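Salt bars, water discount and the problem with silicone moulds

I have been making salt bars in the laundry since June, and the notes have reached the point where they need to be somewhere other than the back of an exercise book. Most of this concerns a single recipe, poured repeatedly with one variable changed each time. If you want a general introduction to cold process soap, there are better ones than anything I could write.

The base recipe

Oils total 2000 g per double batch, with coconut as the bulk of it and the balance made up with olive and a small amount of castor. Superfat is 16 per cent. That looks high on paper, but coconut soap at an ordinary superfat strips my hands, and salt suppresses the lather enough that you need the coconut to get any bubbles at all. Lye is ordinary sodium hydroxide from the hardware shop, weighed to the gram. Run your own oils through a calculator before copying any of this, as saponification values vary with the supplier.

The salt is fine sea salt sold under the Lodwood label. I tried their coarse grade once. It scratched, and it left pits in the face of the bar as the exposed grains dissolved. Avoid anything labelled Dead Sea salt as well: the magnesium chloride draws moisture and the bars weep for weeks.

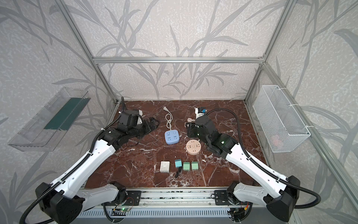 Water discount

My first batches used the calculator's default water. They traced slowly, which was pleasant, and then sat soft at the corners for the first two days while the centre was already hard enough to chip. I have since moved to a stronger lye solution, and the bars come out with an even texture through to the middle.

The cost is working time. Once the salt goes in, the batter thickens quickly, and at the stronger concentration I have enough time to stir, pour and tap the moulds down, with nothing left over for swirls or tidy tops. Measure the fragrance before mixing the lye. I soap a little warmer than I do for other recipes, so that the coconut oil stays fully melted when the salt hits it.

Moulds

Salt bars set too fast for a loaf mould unless you are prepared to stand over it with a knife. Cut at three hours and you may get clean slices. Cut at five and the loaf crumbles along every line. Individual cavities remove the problem entirely.

I own two sets. The Pargate tray has 9 rectangular cavities and thick walls, and it releases cleanly. The Clurus tray is cheaper and thinner, and it bows outward when filled, so the bars have a slight belly on the long sides. This is cosmetic, although it does make them awkward to wrap. Standing the Clurus tray inside a snug baking tin fixes most of it.

Neither tray likes being filled to the brim. The batter does not self-level once the salt is in, and whatever peak you leave on top is there permanently. I stop 3 mm short and press the surface flat with the back of a spoon.

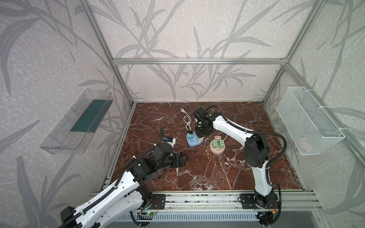
Two arms over the marble work surface

Fragrance

Results so far, all at the same usage rate:

Matos eucalyptus and mint: behaves well, no acceleration, no discolouration. The mint fades first. After a full cure it is mostly eucalyptus.

Matos lime: nearly gone by the end of cure, as you would expect from citrus. Anchoring it with a little litsea helped, but it then smelled of litsea.

Lavender, unbranded, from the market: fine. Slight yellowing of the bar, which I put down to the olive oil.

Unscented: the batch I keep going back to. There is a faint mineral smell that I quite like.

Cure

Salt bars are hard within a day and it is tempting to use them straight away. They are usable after the normal cure, but the lather is thin and slightly slimy. It becomes creamier the longer you leave them, and my oldest bars are clearly better than the recent ones – same recipe, same salt, same shelf. I store them on a wire rack with the window shut. On humid days they bead with moisture regardless, and wiping them down with a dry tea towel is sufficient.

The next batch will replace part of the water with aloe juice, and the one after that will drop the salt to half the oil weight to see what it does to the lather. Everything else stays as written.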